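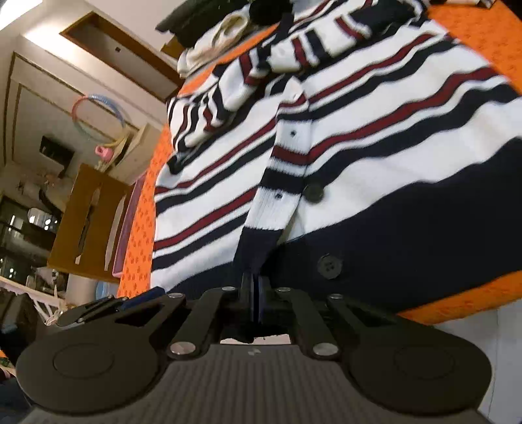
条纹针织开衫,铺在橙色花纹的床罩上

Mallurer 条纹针织开衫,穿过一个冬天以后的评价

这件开衫我是一月买的,写这篇的时候是2022年2月。中文不是我的母语,有些衣服的词我查了字典,如果用得不准确,请大家原谅。

先说颜色。底色是白的,上面有比较宽的藏青色条纹,还有细一点的酒红色条纹。我在网店看的时候担心颜色太多,穿上像运动队的衣服。收到以后我觉得还好,酒红色比较暗,配黑裤子或者牛仔裤都可以。下摆是藏青色的罗纹,这一点我很满意,因为我常常坐在外面的长椅上,白色的下摆一定很快就脏。

门襟也是白色的,带短条纹,扣子是黑色的圆扣。新的时候扣眼很紧,我每天早上扣最下面一颗都要用一点力气。穿了大概两个星期以后松了一些,现在正好。如果您的手指不太灵活,我建议先在家里多扣几次。

尺码方面,我平时穿中号,这次也买中号。肩膀合适,袖子稍微长,我把袖口折一次。里面可以穿一件薄毛衣,再厚就不舒服了。

洗衣服我比较小心。我用凉水手洗,不拧,用毛巾压一压,然后平放着晾。洗过4次,白色的地方没有染上别的颜色,这是我最担心的问题。腋下起了一点毛球,用剪毛球的小机器可以去掉。我的朋友说可以机洗,我不敢试。

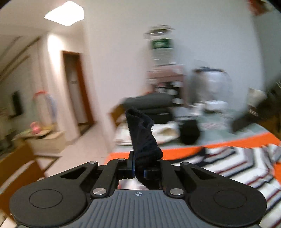 同一天整理的深色小件,边上有一些松的线头

顺便说一下收纳。白色的衣服和深色的小件我不放在一起,深色的东西容易掉毛,粘在白条纹上很明显。我以前用过 Bronska 的开衫,那件是全黑的,没有这个麻烦。开衫我也不挂,衣架会把肩膀撑出两个尖。我把两只袖子往后折,再对折一次,放在抽屉最上面一层。

价格我觉得中等偏高。Bronska 的那件便宜一些,但是第二年袖口就松了。Mallurer 的这件现在袖口还很紧,明年怎么样我还不知道。

优点:颜色好搭配,手洗不串色,下摆耐脏。
缺点:新扣眼太紧,袖子偏长,腋下起球。

如果打折,我会再买一件,可能选大一号,春天当外套穿。有人穿过他们家的全棉款吗?请告诉我会不会缩水。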